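Rutance Cup Stacking – data card

Student project, spring term. Maintained by the Hemmin robotics club, simulation group. Last edited in June.

Summary

Rutance is a set of simulated single-arm demonstrations for one task: put one cup inside another. It was recorded by club members as coursework for the imitation learning module and is shared so later groups do not have to start from nothing. The set holds 2000 attempted episodes, of which 1557 passed the success check and are kept in the main split. The rest are in the folder named rejected, unedited.

Task

The arm picks up the teal cup by the rim, carries it over the pink cup and lowers it in. Both cups start upright on the table. Start positions are drawn at random inside the reachable area, with a minimum gap so the gripper can get a finger down on the outside of the rim. An episode ends when the gripper opens and the cups have been still for one second, or at 700 steps. 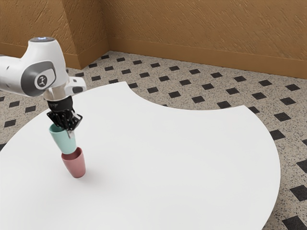 Insertion phase, base of the teal cup just inside the pink one. Gripper still closed on the rim.

Contents of one episode

Joint positions and gripper opening at every step
Commanded actions, same rate
Poses of both cups, world coordinates
RGB frames from the scene camera
A text file with the seed, the operator number and the result

Operators drove the arm with Patari, the club's teleoperation script. Keyboard input only. Motion is jerky in the early episodes and gets smoother after number 1527, when we halved the step size for vertical moves. Keep the two blocks apart if you train on raw actions.

Success check

The teal cup must be inside the pink cup, both upright, pink cup moved less than 2 cm from its start. The check reads poses from the simulator and does not use the images.

Known problems

Rim grasps sometimes slip during the carry. Slipped cups that were picked up again and placed correctly count as successes – filter on the regrasp flag if you do not want them.
Wall and floor textures are the same in all episodes. A policy trained on this set alone should not be expected to handle a different room.
Cup colors are fixed. The color-swap version is planned under the name Bata and has not been recorded.
Contact between nested cups is stiff. Small bounces at insertion come from the solver.

Use

Free for teaching and club work. Please keep this file with any copy. Report broken episodes on the club tracker with the seed.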